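Can I oil a worktop that's already been varnished?

Asked by Anjani Pillai, 45 views

Hi all, hoping somebody clever is about. We moved in last April and inherited a kitchen with wooden worktops, which I love, except there's a patch next to the sink that has gone a bit grey and rough. The rest is still shiny, so I'm guessing varnish? I bought a tin of Larnero oil on Thursday before thinking any of this through (typical me) and now I'm scared to open it.

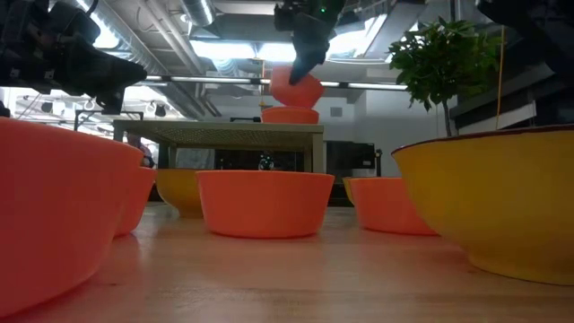 My mum reckons I can just wipe the oil over everything and it'll sink in. My neighbour says it'll sit on top and go sticky. I'd like to do the grey bit only, if that's a thing people do, as I've got two small children and can't lose the kitchen for a week. I do own a sander, a little Drilar one, used once on a bookcase with mixed results.

2 answers

Peter Tichý (3128 points)

Your neighbour's right, I'm afraid! Oil needs bare wood. Put a few drops of water on the shiny part and leave them ten minutes. If they're still sitting there in beads, you've got varnish or something like it, and the oil will go tacky and pick up every crumb in the house.

You can do a patch, but you'll see it. I did one by our hob and it always looked darker. If you can bear it, take the whole length back to bare wood, start with 80 grit, then 120, then 240, always with the grain. Hoover well, wipe, let it dry overnight. Then thin coats of oil, wiping off the extra after 15 minutes.
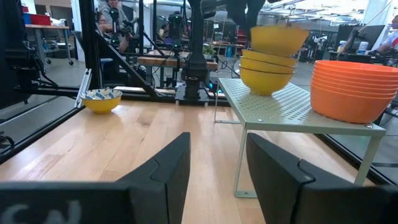 Slamet Jugah would add that you must lay the oily rags flat outside to dry, because scrunched up in a bin they can catch fire. I'd never heard that until I'd already binned mine, so please do listen.
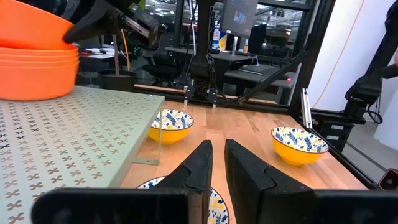 Patterned bowls on butcher-block wood

Sutrisno Lau (115 points)

just varnish over the grey bit, mine's been fine. give it a rub with sandpaper first. didn't bother with oil, too much faff with kids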